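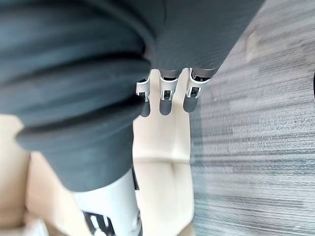
Winter reading evenings return to Nisudcombe library

The reading evenings at the Nisudcombe library will start again in January, after a break of almost two years. The first one is planned for the second week of the month, in the large room on the upper floor.

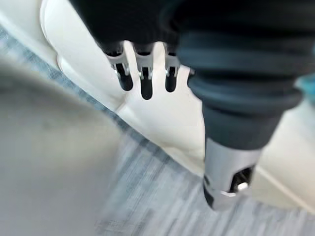

Nisudcombe Library – Adult Programs Department
01/12/2021

The program opens with short stories by local writers, read aloud in English and in Portuguese. Glória Brandão, who chose the texts, told us that she received 247 proposals during the fall and that it was very difficult to leave so many of them out. "I read every one of them two times," she said. "Some I would like to keep for next year."

Each evening lasts 90 minutes, with a pause in the middle for tea. The bakery Horno will again bring the bread and the small almond cakes, which many visitors still remember from before. A place costs nothing, but it is necessary to reserve at the front desk or by telephone.

The upper room can receive 175 people when all the chairs are used. For this season the department will offer fewer places, and the windows will stay a little open, so please bring a warm sweater.
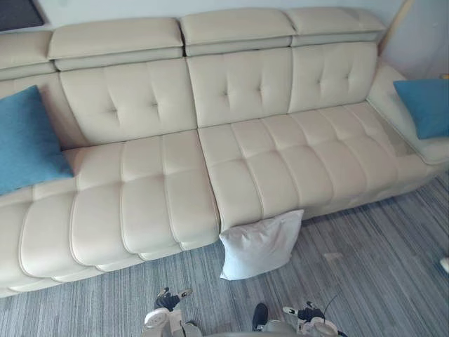
Visitors who prefer to listen from home can borrow the recordings on disc afterwards – the loan is for two weeks and can be renewed once. The first recording should be ready before the end of January.

Margareta Bratu will read on the opening evening from her book about the river Heria. Copies will be for sale at the door, payment in cash only.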